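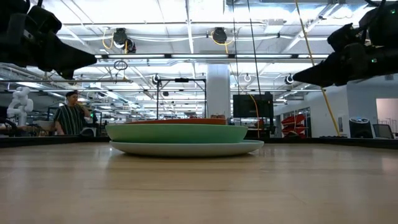 Geert Lambrechts wrote:
> Did the left arm fault out, or did it just stop? Ours on the Inel
> setup did the second one, no error at all, and we lost a whole
> afternoon swapping cables before anyone thought to read the force log.

Hi Geert, hi all,

It just stopped! No red light, nothing in the Skuvow console, the job still said "running." We were on the dish stacking task, bowl-shaped green plate going onto the wide mint one, and the left gripper froze on the way down while the right one carried on like it was alone in the world. I hit the e-stop (my heart was going, I'll admit) and no dishes got broken.

So I went and read the force log like you said, and there it is: the left side quit reporting at sample 2,504 and the controller kept reusing the last good value. Same thing on the rerun in the evening. That's 2 for 2 now, so I'm not calling it a fluke anymore.

For now I've set the watchdog to kill both arms if either one goes quiet, and hands stay off the table until the power is cut. Can you send me your Inel config? I'd love to compare timeouts before I bug support again.

Ward

Comments

Wiriya: Had this in October. Check the firmware on both sides, ours didn't match.

Cleltilix: +1 on the watchdog, should be on by default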